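Skosdale 700 Skate Sharpener

Portable bench sharpener for hockey skates
Sold by Olitz Rink & Skate Supply
Page updated 21 February 2025

If you have ever stood in line at the pro shop twenty minutes before puck drop with one skate in each hand and a nine-year-old tugging on your coat, you already know why we carry this machine. The Skosdale 700 is a sharpener made for the family, the small club and the equipment manager who works out of a closet next to the Zamboni bay. It sits on an ordinary table, plugs into an ordinary wall outlet, and puts a clean, even hollow on a pair of skates while you finish your coffee.

We have been selling sharpeners for a good long while now, and we will be the first to say that a skilled person on a full-size shop machine can still do things this one can't. If you want a custom profile, or you have a blade with a bad bend in it, please go see that person and bring them a donut. For regular upkeep, though, week in and week out through a long season, the 700 does lovely work. It does the same work every time, too, and that is what most players notice first.

How it works

The skate goes in upside down, blade up, and is held by a pair of spring jaws that center the steel for you. A small grinding wheel travels along the blade from heel to toe and back again. You pick the number of passes on the dial, press the green button, and the carriage does the rest. Four passes is plenty for skates that are kept up regularly. A pair that has been walked across a parking lot (we have all seen it, and some of us have done it) may want eight or ten.

The wheel stops by itself if the cover is lifted. Wait for it to come to a full stop before you reach in, and let the blade cool for a moment before you touch the steel.

Choosing a hollow

The hollow is the little groove that runs down the bottom of the blade. A deeper hollow bites harder into the ice, and a shallower one glides more freely. Each wheel is cut to one hollow, so you choose by swapping wheels. We stock four:

3/8 inch — deep, lots of grip, nice for light players and for hard, cold ice
1/2 inch — the one most kids and adult league skaters are happy with
5/8 inch — a bit more glide, popular with bigger players and defensemen
3/4 inch — shallow, liked by some goalies and by people with strong legs and good balance

If you don't know what you skate on now, start with the 1/2 inch. Go one step at a time from there and give each change at least three skates before you make up your mind. Your ankles need a little while to catch up with your feet.

What's in the box

Skosdale 700 sharpener with clear cover
One 1/2 inch wheel
Goalie skate adapter
Edge checker
Honing stone
Dust tray and one spare filter
Power cord
Printed guide

Extra wheels, filters and the padded carry case are sold separately. The Pritchard blade towels that so many of you ask for are back in stock as well, in navy and in red.

Details

Weight: 23 pounds
Fits: youth, junior and senior player skates, and goalie skates with the adapter
Wheel life: around 120 pairs at four passes per pair
Power: standard household outlet
Warranty: two years on the motor and carriage; wheels and filters are not covered

Setting up a good spot

Give the machine a flat, steady table, something that doesn't wobble when you lean on it. A folding table is fine if the legs lock properly. Leave enough room on both sides to set down a skate, and a bit of space behind for the cord. Good light helps more than people expect, especially when you are reading the edge checker and trying to decide whether that little bar is level or only nearly level.

Grinding makes a fine dark dust, and the tray and filter catch most of it. Empty the tray after every ten pairs or so and wipe down the table with a damp cloth when you finish for the day. Please don't run it next to the snack bar. 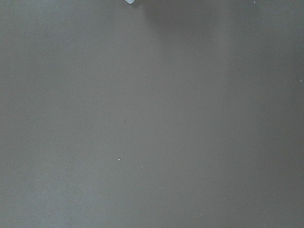 When you first take the 700 out of the carton, let it come up to room temperature before you switch it on. Ours often go straight from a cold truck to a cold garage in January, and the carriage can be a touch stiff until it warms up. Run it once with no skate in the jaws, listen for a smooth, steady hum, and then you are ready for a real pair. We suggest starting with an old pair of skates if you have one lying around. It takes the nerves out of it.

From people who use it

"We bought ours for the Venevico youth program two winters ago, and it has done the skates for five teams. I was nervous about the first pair and quite bossy about it by the third. The kids stopped asking me whether their skates were 'the slippery ones,' so I took that as a good review."
— Leire Escobar, equipment manager

"My only complaint is that I waited so long. I do my own skates, my daughter's, and now half the bench's. I wish the cord were longer."
— Meirion Samuel, adult league player

Meirion is right about the cord, by the way. We pass that one along to Skosdale every chance we get, and in the meantime a decent grounded extension cord will do the job.

Questions we hear a lot

Will it work on figure skates?
No, sorry. The jaws and the carriage travel are made for hockey blades, and the wheel will not treat a toe pick kindly.

How often should I sharpen?
Most players like a fresh edge after every four to six hours of ice time. Outdoor ice is rougher on steel, so go a little sooner if you play on the pond.

Can I use wheels from another maker?
Please don't. The hub is a different size, and a wheel that fits badly is a dangerous thing to spin.

Do I still need the honing stone?
Yes. One light stroke down each side of the blade takes off the burr left by the wheel. It only takes a few seconds.

Ordering and returns

Orders placed before noon leave our warehouse the same day. You have 30 days to send back an unused machine in its original carton, and we would ask you to hang on to the foam inserts until you are sure you are keeping it. Clubs ordering two or more machines should call the store for a price, and we can usually put together a bundle of wheels and filters to carry you through the season.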